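夹爪、手臂、相机、控制器：一轮对比试下来
演讲备注（自用版，每页幻灯片对应一段，时间控制在四十分钟以内）
2018年11月21日

第1页 开场

大家下午好。先打个招呼，问一下现场有多少人自己装过夹爪，多少人只在仿真里用过。看举手情况决定后面讲多细，如果大部分人装过，第4页的安装部分可以快一点。

今天讲的东西很具体：我们拿两种夹爪、两条手臂、两个腕部相机和两版控制器，反复搭配，让它们去做同一件家务，就是把衣物从筐里抓出来，送进滚筒洗衣机。我特别喜欢这个任务。衣服软，没有固定形状，颜色又乱，洗衣机门还是一块鼓出来的玻璃，几乎把腕部相机怕的东西全凑齐了！

先交代名字，后面会一直用：
Jollow，两指平行夹爪，宽指面，指面可以换。
Clotov，三指自适应夹爪，每根手指有一个被动关节。
Tefera，我们现在的控制器软件，老版本和新版本都会提到。
Bestell，腕部相机支架，自己画的，改到第四版。

（提醒自己：这里不要展开讲名字怎么来的，上次讲了三分钟。）

第2页 为什么是洗衣机

很多夹爪对比用的是方块、罐头、杯子。这些我们也做，但方块抓得好的夹爪，换成一件湿毛衣就完全是另外一回事。我们想要一个任务，里面同时有三种接触：指尖和布的接触，手背和筐沿的接触，还有整只手伸进一个圆口时四周的间隙。

滚筒洗衣机的门口不大，门打开以后还占掉一侧的空间。手臂从哪边进，肘部放在哪里，都要想。Clotov比Jollow粗一圈，进门口的时候要多转一个角度，这一点光看规格表是看不出来的，真的装上去跑一遍才知道。

筐我们用编织的，表面有纹理，好处是相机有东西可以对焦，坏处是手指尖偶尔会勾到沿口。后面讲失败案例会说。

第3页 试验怎么安排的

每种搭配跑同样的流程：手臂回到起始位，找到筐，抓一件，抬起来，转向洗衣机，放进去，退出来。没抓起来算失败，路上掉了算失败，挂在门圈上也算失败。一次抓起两件不算失败，但单独记，因为这个事情后来变得很有意思。

一共跑了2000次抓取。其中800次是夜里自动跑的，筐由另一套机构翻动，白天的部分由人重新摆放。夜里和白天的数据我没有混在一起看，光线差太多。

最后留下271段失败的录像，我一段一段看完了。强烈推荐大家也这么做，统计表只告诉你哪里低，录像会告诉你手指是怎么滑开的。看到后面几乎能预感到下一秒布要从哪个角溜走，挺上瘾的。

（这里停一下，喝水。）

第4页 Jollow：宽指面，小菱形纹

先讲Jollow，因为它给我的惊喜最大。一开始我是不看好它的，两根手指，没有弯曲，看着很笨。

出厂的指面是光滑橡胶，抓棉布还行，抓化纤的运动裤就很勉强，抬起来以后布会慢慢往下滑。我们换成带细密菱形纹的指面，同样的夹持力，滑落一下子少了很多。纹路的深浅试了几种，太深会咬住毛线，放的时候放不干净；太浅又回到光面的样子。现在用的是偏浅的一种。

安装有两个地方要注意。第一，指面的固定螺丝要从背后拧，拧之前先把手指张到最大，否则工具伸不进去。第二，换完指面一定要重新标零点，指面厚度变了，控制器里的开合量全是错的。我第一次忘了标，手指每次都以为自己已经合上，其实中间还留着一条缝，抓了一下午空气。

宽指面还有一个好处：指尖不用对得很准。布团大概在中间就能夹住一把，对视觉的要求低。代价是它很容易连下面那件也带起来一角。

第5页 腕部相机看到的东西

讲到相机，放这张图，多停一会儿，让后排也看清楚。

夹爪的两根手指在下方，编织筐横在前面，深蓝色的布在右边那根手指旁边，上面就是洗衣机那块圆玻璃。请大家注意玻璃上的反光，还有整体的运动模糊。人看一眼就知道哪个是门，哪个是筐，但你把它交给一个只认边缘的检测程序，最亮、最清楚的边往往不是你要的那条。

筐上的那片暗影也要指一下，边缘很不整齐，很像夹爪那套硬件的轮廓。影子落在编织纹上，对分割来说就是一块“深色的东西”，而旁边真正的布也是深色的。我们有一批抓空就是冲着影子去的。

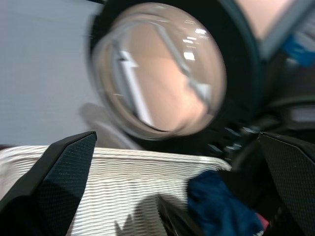 第6页 相机对比：快门、视角、支架

两个相机，一个卷帘快门，视角宽；一个全局快门，视角窄一些。手臂慢的时候两个都好用。一加速，差别就出来了，卷帘那个会把筐沿拍成斜的，位置估计跟着歪。

但是全局快门也不是换上就万事大吉，曝光时间长了照样糊。我们后来的做法是在抓取前让手腕停一下，停下来再拍，拍完再动。每次抓取多花一点时间，换来的是估计稳定很多。有人会问为什么不一直用短曝光，可以，但要补光，而补光打在洗衣机玻璃上又多几块高光。我们试过把灯移到侧面，筐里好看了，玻璃上还是有。

支架这里讲Bestell。第一版离手指太近，视野里有一半都是手指。第二版抬高了，结果伸进洗衣机的时候相机先撞门圈，声音很大，全实验室都回头看。第三版往后退，又看不到指尖接触的位置。第四版是现在用的，相机略微向下倾，两根手指的指尖都在画面里，手伸进圆口也过得去。

我很坚持要看得到指尖。有了指尖，就知道布到底在不在手里，不用单靠电流去猜。软布的夹持电流和空夹差得很少，薄T恤几乎没有差别。

第7页 Clotov：三指，会让的关节

Clotov抓起东西来非常漂亮，真的，第一次看它抓一团毛巾，三根手指包上去，我在旁边看了好几遍。它抓厚的东西优势明显，毛巾、卫衣、牛仔裤，包住以后怎么晃都不掉。

薄的东西就轮到它头疼。被动关节会让，遇到平铺在筐底的一件T恤，指尖先碰到筐底，关节一弯，布就从下面漏过去。我们调过入射角度，也试过先在布上轻轻推一下，推出一个褶再抓。推褶的办法有效，不过多了一个动作，也更容易勾到筐的编织条。

第三根手指在进门口的时候很占地方。最后的进入姿态是把手腕转过去，让单独那根手指朝上。谁也在用三指手的话，可以先试这个姿态，省得从头摸索。

第8页 手臂：刚一点还是软一点

两条手臂，一条刚性好，重复定位准；另一条关节里带力矩传感，可以让它软下来。

抓取阶段我更喜欢软的那条。手指碰到筐沿，它会让开，筐不会被推翻。刚性的那条碰到筐沿就直接把筐推着走，布的位置全变了，后面的视觉结果作废。

放入阶段反过来。软的手臂拎着一条重的牛仔裤，末端会往下沉一点，刚好沉到门圈的高度，裤腿就挂住了。我们在Tefera里加了负载补偿，抬起来以后先估一次重量再走，情况好了很多，但湿衣服会越滴越轻，补偿值要更新，这一块还在做。

第9页 控制器：Tefera新老两版

老版本是一步一步的状态机，每一步到位了才进下一步。优点是好查，哪一步错了日志里清清楚楚。缺点是死板，布滑了它也不知道，照样拎着空手走到洗衣机前面，认认真真地做一个放的动作。看着有点心疼。

新版本把腕部图像接进来，抬起的过程里一直判断指间有没有布，没有就立刻回去重抓。最高兴的就是这里！换控制器带来的改善，比换夹爪还大。同样是Jollow，夹持力没有改，指面没有改，只是让它发现自己抓空了，整套流程就顺了。

要提醒的是，新版本的判断对深色布不太友好。黑色的手指，深蓝或黑色的布，指间那一块全是暗的，它经常拿不准。现在的办法是多看几帧再决定，也在试把指面换成浅色。浅色指面的摩擦材料不好找，有线索的朋友会后请一定来找我。

第10页 失败案例，挑几种讲

放录像，每段不要超过半分钟。

第一种，冲着影子去。前面讲过了，快速带过。
第二种，勾筐沿。指尖插进编织条的缝里，抬起的时候连筐一起走。软手臂能感觉到力不对，会停；硬手臂那次把筐拎到了半空。
第三种，袖子。衣服主体进了洗衣机，一只袖子搭在门圈外面。控制器认为已经放好了。
第四种，一拖二。抓一件，带起来另一件，第二件半路掉在地上。Jollow最多。
第五种，玻璃反光里“看见”布。检测框稳稳地落在门玻璃上，手臂朝着玻璃去，安全限位拦住了。这段大家一般都会笑，留一点时间。

第11页 如果你明天就要选

衣物混杂、厚薄都有，我会从Jollow加菱形纹指面开始，配能软下来的手臂。毛巾类为主，直接上Clotov，体验很好。相机先解决支架位置，再花钱换快门。控制器方面，哪怕只加一个“手里有没有东西”的判断，都值得先做。

不要在同一天里既换指面又换支架。我们这么干过，数据变好了，说不清是谁的功劳，又拆回去重跑了一轮。

第12页 接下来

一月份开始试第三种指面，软胶底加更密的纹，也会加袜子。袜子小，还爱贴在筐壁上，我猜两种夹爪都会出不少洋相，很期待。

另外准备把筐换成几种不同的：深色的、软边的、带孔的。目前所有结论都是在同一个筐上得到的，有人问起要如实讲。

提问环节备用：
问力控参数，翻到备用页23。
问湿衣服，目前湿布的次数很少，只讲观察，不给成功率。
问能不能关洗衣机门，能关，门锁扣那一下需要的力比想象的大，刚性手臂做得更稳。
问指面图纸，会后留邮箱，支架第四版的文件也一起发。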